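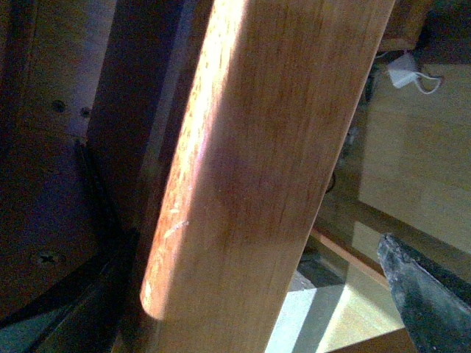
Birutis Project Group – Furniture & Materials, second-year reports

What happens to a wood finish when you stop being nice to it?

I picked this topic because of my grandmother's kitchen table. She oiled it every spring, and it looked better than anything I've seen in a store, and when my parents got it they wiped it down with dish soap for years and it went gray and fuzzy. So when our teacher, Brynhildur Grímsdóttir, told us to choose a question about everyday materials, mine was already sitting in our garage!

The plan was simple enough. I wanted to compare three finishes that normal people might put on a table or chair at home: plain linseed oil, a hard wax oil, and a water-based varnish. I cut my test pieces from one long pine board (donated by my uncle, thank you) so the wood would be as similar as I could get it. I ended up with 13 pieces. Four for each finish, and one left bare to compare against.

Sanding took forever. I went up to 400 grit on every piece, which I would not do again – the oil hardly soaked in on the first coat, and I read afterward that you can make the surface so smooth that it closes up. If I had stopped at a coarser paper I think the linseed pieces would have done better. That's one thing I'd want the next student to try.

Then the fun part. Each piece got the same treatment: a puddle of black coffee left for 10 minutes, a hot mug, a drop of ketchup, and a scratch from a house key. For the scratches I taped a bag of coins on top of the key and pulled it along a ruler, so my own hand strength wouldn't matter as much. It worked okay, apart from one piece where the tape slipped and the key went sideways. I kept that one in the results but marked it with a star in my table.

The varnish won the coffee test easily. I couldn't find the spots afterward even with a flashlight. The linseed oil pieces all had a brown ring, and the bare one looked like somebody had been drinking off it for a year. With the hot mug things flipped around a bit: the varnish turned cloudy in a circle and stayed that way, while the wax oil only got a faint mark that was gone by the next morning.

Scratches were harder to judge. On the varnish they showed up as white lines, really easy to spot, especially with light coming from the side. On the oiled pieces they were just as deep (I checked with my fingernail, very scientific) but they didn't catch your eye so much. And I could rub a little more oil into them and they almost disappeared. With varnish you'd have to sand the whole piece and start over.

I also left a few pieces on a windowsill through July to see how the color changed. Pine turns more yellow in the sun whatever you put on it, and the linseed oil made that stronger. My mom likes it. I think it looks like cheese.

If I did this again I'd add an oak board, buy better brushes, and write down the room temperature, which I forgot completely. The leftover wax oil went on my grandmother's table, two coats, and the top still needs a third.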